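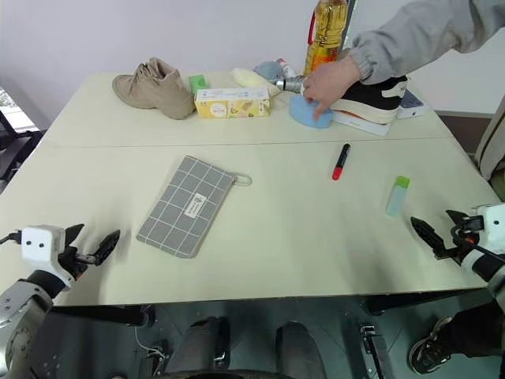
Two-arm station at Stallgate, table set with mixed household goods.

Visit report, Stallgate, June 19, 2024
Attending: Hannelore Marti, Mathias Lehner. Host: Emil Danzer.

We went to Stallgate to settle the equipment list for the returns sorting line before the budget closes in December. The Retero quote covers one two-arm station with grippers, controller and mount. It does not cover the table, lighting, guarding or spare fingers, and those were most of what we wanted to discuss.

Danzer's planning numbers are below. He asked that they be read as his shop's numbers only.

Floor area per station, including access: 40 square feet
Item types in his test stock: 387
Logged hours on the older station: 803
Finger sets kept on the shelf: 3

Lehner asked about tables. Stallgate uses plain panels pushed together, and Danzer would do so again, provided the legs are bolted down. A seam is acceptable if both panels sit at the same height. We had budgeted for a one-piece machined top and can drop that line. 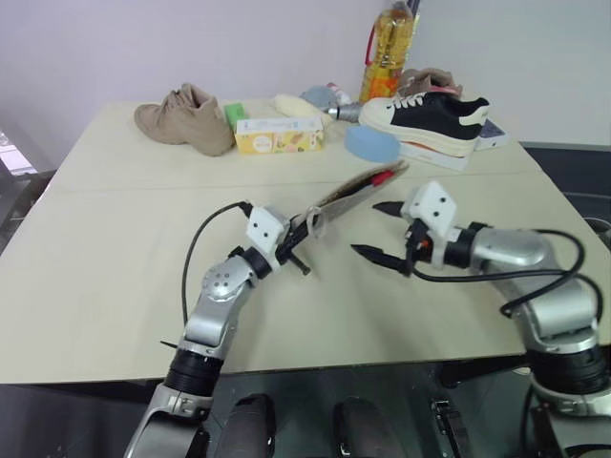
Gripper choice drives more of the cost than arm choice. Two-finger grippers are the base option, and the Rikia suction add-on is priced separately per arm. Marti's concern was flat stock, a large share of our returns. The left gripper had a long, thin item by one end and held it at a slant, with the right gripper open and facing it. Handing over or steadying a piece like that takes a second arm, so we should price single-arm stations only for boxed goods. Shoes are a separate question. A soft ankle collar and a stiff sneaker sole call for different grip settings, and our own samples need to be tried before we commit.

Service: Stöckli quotes an annual contract with parts excluded. Danzer recommends buying cables with the station, as lead times on them are longer than on fingers.

Open items
Marti: revised quote from Retero with spare fingers and cables listed by line.
Lehner: floor plan with access on three sides, to Mechthild Eder for review.
Danzer: dates for a trial with our stock.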